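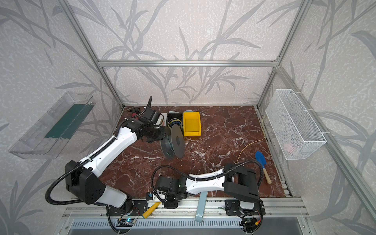 Handout 5: Bonds, Coupons and Price

A bond is a loan that can be bought and sold. The issuer borrows a fixed amount, pays interest at set dates, and returns the amount borrowed on a final date. Three terms come up in every problem this week.

Face value: the amount the issuer repays at the end.
Coupon: the interest paid each period, set when the bond is issued.
Maturity: the date of the last payment.

The coupon does not change. The price does. Suppose Prekdale issues a bond with a face value of $1,000 and pays a coupon of $40 a year. A buyer at face value earns 4 percent. If similar new bonds later pay $57 a year, few people will give $1,000 for the old one, and its price falls until the return to a new buyer is close to what the market offers. When market rates drop, the price rises.

Yield to maturity is the single rate that makes the present value of all remaining payments equal to today's price. It assumes the bond is held to the end and that every payment arrives on time.
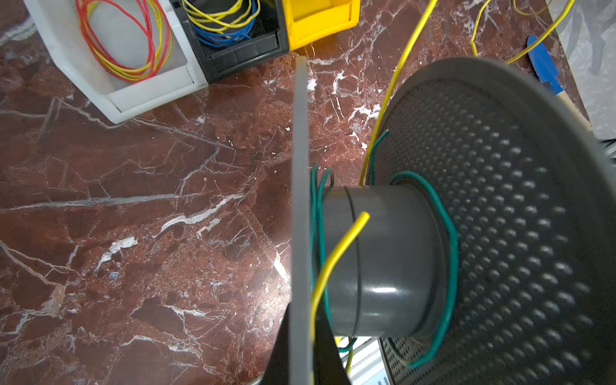 Duration measures how sensitive a bond's price is to a change in rates. A long bond moves more than a short one with the same coupon. Students often mix up the size of an issue with its length. Two wires can share one spool, a green one looped around the hub and a yellow one crossing in front of it, and you would still measure each wire separately. Treat two bonds from the same issuer that way – work out each duration on its own, then weight by market value.

Credit risk is separate. Histent and Doolan may both have bonds due in January, but the weaker borrower has to offer a higher yield. The gap between the two yields is the spread.

For next class: price a 2-year Nanulora bond with a 5 percent annual coupon and a face value of $1,000, first at a market rate of 4 percent and then at 6 percent. Show each payment on its own line – no calculator shortcuts.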